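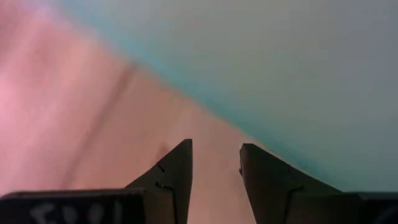 Sultari, jeu de données de tâches ménagères avec pince à deux doigts

Version du mois d'octobre
Responsable de la fiche : Nneka Abubakar, équipe Stasta

Résumé

Sultari contient 1462 épisodes de téléopération, enregistrés avec une caméra fixée près de la pince. Nous avons commencé ce travail avec une question simple : est-ce qu'une machine peut déjà faire les petites corvées d'une maison ? Notre réponse, pour le moment, est « quelques-unes, lentement, et avec une personne à côté ».

Contenu

Les tâches sont au nombre de 12. Elles comprennent plier une serviette, ramasser un objet mou, ouvrir un tiroir, essuyer une table et ranger des couverts. Un épisode dure environ 30 secondes. Chaque épisode contient la vidéo du poignet, la position des doigts, l'état des moteurs et une phrase d'instruction en français.

Les épisodes échoués sont conservés et portent l'étiquette « echec ». Nous prions les utilisateurs de ne pas les supprimer avant d'avoir lu la section suivante.

Ce que nous avons observé

La politique de base, nommée Iyamu, réussit assez bien avec les objets rigides. Pour le tissu, les résultats sont faibles. La pince prend souvent deux couches au lieu d'une, ou bien elle se ferme à côté du pli. À très courte distance, une surface peut devenir une grande tache de couleur floue, et le modèle perd alors la notion de profondeur. L'opérateur humain a le même problème, mais il se souvient de ce qu'il a vu une seconde avant.

Une serviette demande à Iyamu plusieurs minutes. Je la plie moi-même plus vite, même en parlant au téléphone.

Limites connues

L'éclairage varie peu entre les sessions. Certaines images proches sont surexposées.
Il n'y a pas de capteur de force. Le contact doit être déduit des moteurs.
Les 200 premiers épisodes utilisent un ancien calibrage ; voir le fichier calibrage_ancien.txt.
Aucun enregistrement ne contient de verre ni de liquide chaud.

Utilisation

Le chargement se fait avec l'outil Skoseck. Les données sont libres pour la recherche. Nous déconseillons de les employer pour un appareil qui travaille sans surveillance chez des particuliers.

Pour signaler une étiquette fausse, merci d'ouvrir un ticket avec le numéro de l'épisode et l'instant dans la vidéo.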